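Subject: Re: [pichon-cooks] Next book: the Drovuso one?

On the Pichon list, someone wrote:
> I vote for the Drovuso book for November. 82 recipes,
> most of them weeknight stuff, and the braised leeks
> alone are worth it. The author says every recipe was
> tested 3 times in a home kitchen. Who's in?

I'll read along, but I'm not sold yet. I borrowed a copy from the Plodamitz library and made the leeks and the walnut bread. The leeks were fine. They also took an hour and ten minutes, and the page says 35. If that got tested three times, I'd like to see the stove.

The introduction bothers me more. It says the recipes were picked from 2,922 sent in by readers. Okay, picked how? Half the chapter on beans could have come off the back of a bag. I wouldn't mind if the headnotes told you something, but most of them are about the weather in Nitau. 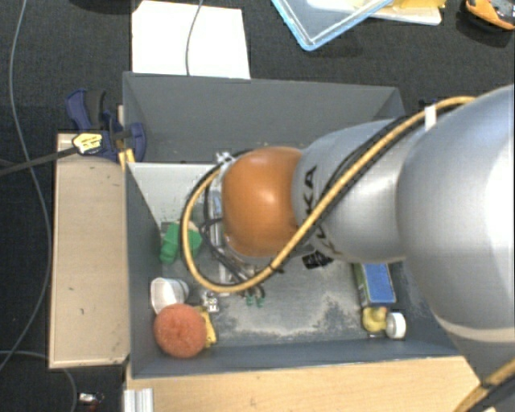 The walnut bread is where I really lost patience. It calls for 849 grams of flour, and then "a splash" of milk. Either you own a scale or you don't. The shaping directions are worse: you roll the dough into a rope and bend it "into a generous loop," no drawing, no length given. The yellow cable on that KUKA arm makes a wide loop too, and I'd have a better shot at copying that one. Mine came out looking like a dropped scarf and was raw at the thick end.

Someone will say I should have used my judgment. Sure, but then what did I need the book for?

I'd go along with it if we each cook two recipes, write down the real times, and skip the desserts until somebody checks the oven temperatures. 425 for a custard can't be right. Also, does the newer printing fix the index? Mine sends you to the soup chapter for "leeks," and there aren't any in there.

I still have half a bag of walnuts if anyone wants them.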